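So the grippers are in their third version and I am finally willing to write about them without wincing. Version one was a pair of salad tongs with a servo glued on (we do not speak of it). Version two worked fine until Veronika Bakos squeezed it the way a normal human squeezes things and the left jaw sheared clean off at the hinge pin. I had printed that part with 2 walls. Don't do that!

The whole idea, if you missed the last post, is a pair of hand-held grippers I can wear out my own wrists with, so that someday the arm in the corner of the workshop (its name is Lobo, it is mostly a parts shelf right now) has something to learn from. You pick stuff up with the grippers, the grippers record what you did, and Lobo gets to study it later like a kid who missed class.

Version three is called Prulomero, which came out of a very late conversation and stuck. Things that changed since September:

- Thicker jaws. They barely flex now, even when I get impatient.
- A stiffer return spring. The old one was from the Elel bargain bin and it went limp after a weekend.
- The cable comes out the back instead of the side, so it runs along my forearm and doesn't snag on my watch every single time.

Printing a full pair takes 13 hours on my machine, plus sanding, plus the part where I drop a screw on the floor and spend the evening on my knees with a flashlight. I went through 9 hinge pins before I got a fit I liked. The Golteck filament is stringy but it's tough, and I'm too cheap to switch mid-spool.

Sunday we gave them a real workout. I had been testing on blocks and tape rolls, which are way too easy, so we went for soft and floppy. Padded stuff is a whole different animal when your fingers are hard plastic. You press, it squishes, and you can't feel a thing, so you end up watching the tips like a hawk.
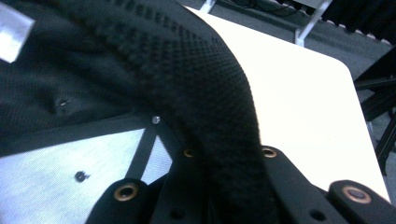
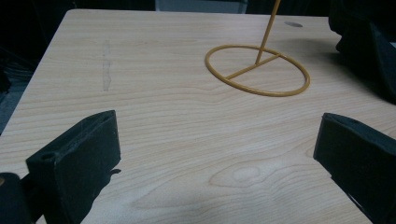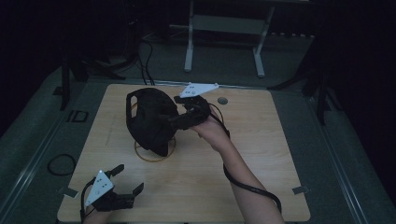 My big takeaway is that I need some kind of grippy skin on the inside of the jaws. Veronika thinks bike inner tube, cut into strips and glued on. I was leaning toward the silicone they sell for baking mats, mostly because I already own one and it's ugly. We'll probably try both and argue about it.

The other thing is weight. After an hour my thumbs were toast! I can hollow out the handle, and I think the battery could move to a belt pouch, but then there's one more wire to manage and I just got the wires to behave. If anybody out there has built something similar and found a good strain relief for a thin cable that gets bent all day long, please leave a comment. I've been using heat shrink over a dab of hot glue, and it holds up okay until it doesn't.

Next job is re-cutting the handle in the slicer and seeing how thin I can go before it creaks.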